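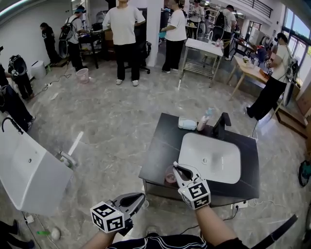
Sink vanity station, open day at Lirkden. Hand-held grippers with marker cubes; pink cup, soap box and bottle on the counter.

Lirkden Open Day: Manipulation Floor
May 27, 2025
Text and captions: Nandi Mofokeng

Lirkden opened its data collection floor to visitors for one afternoon in May. The demonstration covered household manipulation, recorded by people working with hand-held grippers. Registration closed at 270 names, and 236 visitors signed in at the front desk. Groups were limited to 18 and started from the stair side of the building.

The floor is one large room with a glossy gray marble pattern underfoot and big windows. Stations are spread out so that several operators can work at the same time. Most visitors asked first about the bathroom station, so this page starts there.

About the station
The vanity is a black cabinet with a dark stone-look top, a rectangular white basin and a tall black faucet. Operators hold one gripper in each hand. The printed black squares on the white cubes are fiducial markers, used to recover the position and angle of each gripper during a recording. A marker that is hidden for too long means the take is repeated, and new operators spend much of their first day learning to keep their wrists turned the right way.

The two claws are not finished alike. One has a gray and black body, the other is white with black inner pads. Cups are a standard object at this station. Thin rims are harder than they look with a two-finger grip, and a small cup tips easily if the pads close off center.

The talks
Two short talks ran during the afternoon. The first, from Eichhorn, dealt with marker tracking in daylight — mainly glare on printed surfaces and how exposure settings affect corner detection. The second introduced Zeltar, the scheduling tool that assigns tasks to stations and logs each take. Zeltar currently holds more than 700 task descriptions, from placing a cup beside a basin to sorting small items on a table. Questions ran over, and the last group started late.

Visitors from Cotine asked whether recordings made with hand-held grippers carry over to a fixed arm. The reply was that they do when the arm can reach the same poses, and that wrist limits cause most of the rejected motions. A written version of that answer will be added to the notes.

Notes for visitors
Slides from both talks can be requested at the front desk or by replying to the registration message. Please give your group number. The Zeltar slides do not include the live portion of the talk.

The next open afternoon has no date yet. Registered visitors will receive the notice first.

Gallery: 1 picture
Back to Events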